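List: vesstead-users
Subject: Re: Nightly sync to Dawber drops rows when the source clock moves back

On the 5th of last month the original poster wrote:

> We run Vesstead on a small box at the Clilis depot and push the
> stock table to Dawber every night. Since the changeover in March we
> get a short count at the far end now and then. The log says the job
> finished clean. Last night the source had 1,123 rows changed and
> Dawber took 12 fewer. Re-running the job doesn't pick them up. A
> full reload does, but it ties up the link until mid-morning.
>
> Is this a batch size problem? We have it at 200.

Batch size is unlikely to be the cause. I ran the same table at 200 and at 5 and lost the same rows both times. If batching were at fault, the missing rows would move when the boundaries moved.

The sync job picks its rows by comparing the modified column with a stored high-water mark. The mark is the largest modified value seen in the previous run, and the comparison is strictly greater than. Two things can go wrong with that.

First, rows sharing the same modified value as the mark are skipped if they were committed after the previous run read the table. On a system that stores whole seconds this happens more often than you would expect, particularly where a bulk edit stamps everything with one value.

Second, if the source clock is corrected backwards, anything written in the overlap carries a value lower than the mark. Those rows are invisible to every later run until somebody edits them again. A re-run doesn't help for the same reason. The job reports success as it did copy every row the query returned.

Your log excerpt fits the second case, but you should check. Pull the missing keys, sort them by modified, and compare with the mark stored before that night's run. If they all sit below it, it's the clock. If they sit exactly on it, it's the first case.

My own test set is the tableware catalogue we keep in Kimeo, which is small enough to reload whenever I break it. The notes page for it is copied in below as plain text, for anyone who wants to repeat the test against a similar table.
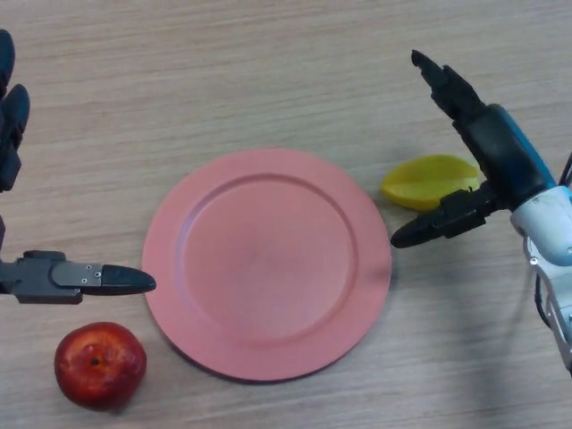 Page last modified: Aug 27, 2024

Table layout: item key (integer), short name, colour, material, shelf code, modified (whole seconds, local time). One row per item. The pink plate is the row I edit by hand, its colour field only, so a changed value is easy to spot at the other end.

To reproduce: run the sync once and note the mark. Set the source clock back by a few minutes. Edit the colour field on one row, then put the clock right and run the sync again. The edit does not arrive. Edit the same row a second time and it does.

End of the copied page.

As for a fix, there are two I would consider. The simple one is to subtract an overlap from the mark before each run, so that the last hour or so is always sent again. Dawber matches on key, so repeated rows are harmless apart from the traffic. Make the overlap longer than the largest clock correction you have seen.

The better one is to stop using local time altogether. Add a change counter on the source, incremented by trigger, and point the sync at that - the clock then doesn't matter. You still want a small overlap, as a counter value can be handed out before its transaction commits.

Either way, do one full reload first to get both ends level, and reset the mark afterwards. If you skip the reset you'll carry the old gap forward.

One caution on the trigger: deletes don't go through it, so you will still need the separate tombstone job if you rely on deletions being carried across. Mine is behaving, but I haven't tested it with the counter and an overlap together.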